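June, open day at Skellurwood

Notebook copy for the shared folder. Vilho, add yours underneath if I got anything wrong.

Doors at 10. Rorgate had the long hall, Tsang the two rooms behind it, and we stayed mostly with the hand-held gripper people because that is what Petum wants a report on. Signed the visitor sheet and left bags at the desk.

**Talk**

Kyrylo Nazarenko did the intro. Short, no slides. Their target is 3,000 demonstrations on household objects before they train anything they would show a customer. They have 700 they are happy with. He was open that the first batch got thrown out over bad calibration, and that they now recalibrate at the start of every shift.

I asked about operator differences. He said left-handers and right-handers come out much the same after a day of practice, but tall people tend to approach from too high. They adjust for it with the table height. No numbers on that, so treat it as his opinion.

**Table station**

- Both grippers are held by one person, one in each hand, jaws facing in.
- Cables run off the grippers and down from the table. Vilho thought they would drag on the wrist. I didn't notice it when I tried, but I only had a few minutes.
- Mug and toothpaste tube on the table. The mug is the easier of the two for me. With the tube I kept closing too near the cap.
- Pads: worth a close look. The foam or rubber facing on one finger has a torn, frayed top edge where it is lifting from the backing. Ask how often they replace them and what they glue with.
- The tabletop has a round hole through it. Remember this if we copy the layout, as I would want ours solid.

Finger view first, then the whole table:

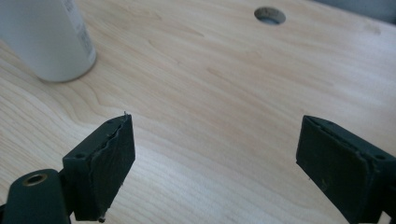
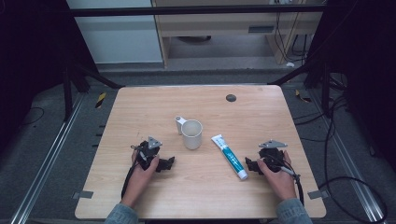

**To do**

- Write to Kyrylo about pad material and replacement interval.
- Vilho Halonen to check whether our bench can be set at 2 heights without tools.
- Get a price for 4 spare pads.
- Send Petum the short version, without the calibration story until Kyrylo says it's fine to pass on.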